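작업대 위의 로봇 팔, 같이 살기 위한 규칙 모음

집이나 작은 작업실에 로봇 팔을 들여놓은 분들이 늘었습니다. 저희 작업실에도 Vorkus 팔 한 쌍이 들어온 지 꽤 됐고, 그동안 컵 몇 개와 제 자존심이 깨졌습니다. 설명서는 두껍고 친절한데, 정작 테이블보를 어떻게 깔아야 하는지는 안 나옵니다. 그래서 적어 둡니다. 순서는 제가 혼난 순서입니다.

전원을 넣기 전에

비상정지 버튼은 손이 닿는 곳에 둡니다. 다들 안다고 하는 규칙인데, 가 보면 버튼이 프린터 뒤에 있습니다. 눈을 감고 손을 뻗어서 한 번에 눌러지지 않으면 자리를 옮기세요. 버튼 위에 수건을 걸어 두는 분도 봤습니다. 수건걸이로는 훌륭했습니다.

버튼은 매번 작업 전에 진짜로 눌러 봅니다. 눌렀는데 팔이 멈추지 않으면 그날은 손으로 일하는 날입니다. 고치기 전에는 다시 켜지 않습니다.

긴 머리는 묶고, 목걸이와 헐렁한 소매는 정리합니다. 목에 거는 출입증도 벗습니다. 드릴 앞에서는 알아서 하면서 로봇 앞에서는 이상하게 방심하게 됩니다. 천천히 움직이니까 착해 보이는 모양입니다.

바닥에는 팔이 닿는 범위보다 넉넉하게 테이프로 선을 긋습니다. 선 안에는 의자도, 가방도, 택배 상자도 두지 않는 게 원칙입니다. 원칙이라고 쓴 것은 저도 가끔 장바구니를 거기 내려놓기 때문입니다. 선은 한 달만 지나면 모서리부터 일어나니 보이는 대로 다시 붙이세요.

테이블과 천

반짝이는 상판은 카메라가 싫어합니다. 무광 천을 한 장 깔면 반사가 줄고, 물건이 떨어질 때 소리도 덜 납니다. 격자무늬 천이면 사람이 물건 자리를 다시 맞추기도 편합니다. "셋째 줄 둘째 칸"이라고 하면 되니까요. 다만 무늬가 인식에 방해되는 프로그램도 있으니 새 천을 깔았다면 한 번은 시험해 보세요.

천은 반드시 고정합니다. 집게든 양면테이프든 상관없습니다. 고정하지 않은 천은 팔이 한 번 잘못 긁으면 위에 있는 것을 전부 데리고 갑니다. 마술사들이 하는 그 묘기와 비슷한데 성공률이 다릅니다.

천에 주름이 있으면 펴고 시작합니다. 저는 다림질까지 합니다. 제 셔츠도 그렇게는 안 다립니다.

연습용 물건 고르기

처음에는 가볍고, 깨지지 않고, 없어져도 슬프지 않은 것으로 시작합니다. 수세미, 빈 과자 통, 종이 상자, 다 쓴 튜브가 좋습니다. 크기와 단단함이 제각각이라 의외로 공부가 됩니다. 과자 통은 비우고 닦아서 쓰세요. 손가락 관절에 낀 양념 가루를 이쑤시개로 파내는 저녁은 한 번이면 족합니다.

과자 봉지 같은 은박 포장은 중급 과정입니다. 모양이 계속 바뀌고 빛을 사방으로 튕겨서, 방금 잡은 방식이 다음번에는 안 통합니다. 속도를 낮추고, 꽉 쥐게 하는 설정은 피합니다.

드라이어나 고데기 같은 가전은 플러그를 뽑고 완전히 식힌 다음에 올립니다. 예외는 없습니다. 스위치가 손잡이 근처에 있는 물건은 집는 동작만으로도 눌릴 수 있습니다. 전선은 느슨하게 묶되, 고리를 크게 만들지 마세요. 손가락이 들어가면 빠져나올 때 성질을 냅니다.

테이블에 절대 올리지 않는 것도 정해 둡니다. 칼, 유리컵, 뚜껑 열린 음료, 보조배터리, 그리고 남의 휴대폰. 우리 집 목록에는 결혼사진 액자도 있는데 사연은 생략합니다.

상자에 넣고 꺼낼 때

상자 작업은 쉬워 보이지만 사고가 제일 많이 납니다. 몇 가지만 지키면 됩니다.

뚜껑은 끝까지 젖혀 둡니다. 반쯤 열린 뚜껑은 팔이 내려올 때마다 조금씩 따라 내려오다가 결국 손등을 덮습니다.

상자 바닥은 천에 살짝 붙입니다. 빈 상자는 손가락 끝만 닿아도 밀려나고, 팔은 상자가 아직 거기 있는 줄 알고 허공에 정성껏 물건을 내려놓습니다.

상자 벽과 손 사이에는 사람 손가락 하나가 들어갈 만큼 여유를 둡니다. 여유를 잴 때는 팔을 멈춘 상태에서 재야 합니다. 굳이 쓰는 이유는 굳이 물어본 분이 계셨기 때문입니다.

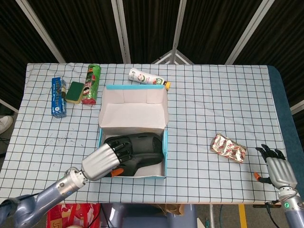 양팔을 쓸 때는 한쪽이 일하는 동안 다른 쪽이 어디서 기다릴지 먼저 정합니다. 대기 자리는 상자 바깥, 일하는 팔의 길을 막지 않는 곳이면 됩니다. 정해 주지 않으면 두 팔이 같은 문 앞에서 서로 양보하는 사람들처럼 굴거나, 더 나쁘게는 둘 다 양보를 안 합니다.

집은 물건은 바로 옮기지 말고 조금만 들어 올려서 잠깐 멈춥니다. 미끄러질 물건은 대개 그때 미끄러집니다. 낮은 데서 떨어지는 편이 모두에게 낫습니다.

케이블과 손목

손목 쪽 케이블은 팔을 천천히 끝까지 돌려 보면서 길이를 맞춥니다. 팽팽하면 빠지고, 너무 늘어지면 상자 모서리에 걸립니다. 묶을 때는 플라스틱 타이보다 벨크로가 낫습니다. 타이를 자르다가 케이블까지 자르는 사람이 꼭 있고, 그 사람은 꼭 급할 때 자릅니다.

표시등 색은 설명서를 보고 종이에 적어 옆에 붙여 두세요. 제조사마다 뜻이 다릅니다. 초록이면 안전하다고 믿는 분이 많은데, 어떤 기종에서는 그냥 움직일 준비가 됐다는 뜻입니다. 사람 입장에서는 꽤 다른 이야기입니다.

사람에 관한 규칙

팔이 움직이는 동안 손을 넣지 않습니다. 물건이 쓰러져도, 거의 다 됐어도, 딱 한 번만이어도 안 됩니다. 멈추고, 멈춘 것을 확인하고, 그다음에 손을 넣습니다.

두 사람이 있으면 조작하는 사람과 버튼 잡는 사람을 나눕니다. 버튼 잡는 사람은 휴대폰을 보지 않습니다. 지루한 역할이 맞습니다. 지루하지 않으면 뭔가 잘못된 겁니다.

아이와 고양이는 방 밖에 둡니다. 아이는 설명하면 가끔 듣습니다.

끝내고 나서

팔을 접힌 자세로 보내고, 전원을 끄고, 손가락 끝을 마른 천으로 닦습니다. 고무가 닳았는지도 이때 봅니다. 저희는 Sturkar 손끝 고무를 쓰는데 반들반들해지면 바로 바꿉니다. 아껴 봐야 물건만 떨어집니다.

기록은 짧게라도 남깁니다. 날짜, 잡은 물건, 떨어뜨린 물건, 이상한 소리. 저희 공책은 지금 46쪽까지 왔고, 그중 2쪽은 "끼익" 소리에 관한 것입니다. 범인은 로봇이 아니라 의자였습니다.

천은 털어서 말아 둡니다. 접으면 다음번에 또 다려야 합니다.

관련 글: Kamata 바이스 턱에 가죽 덧대기 / 굳은 순간접착제 뚜껑 여는 법 / Karnelero 서랍 레일 청소
조회 3,263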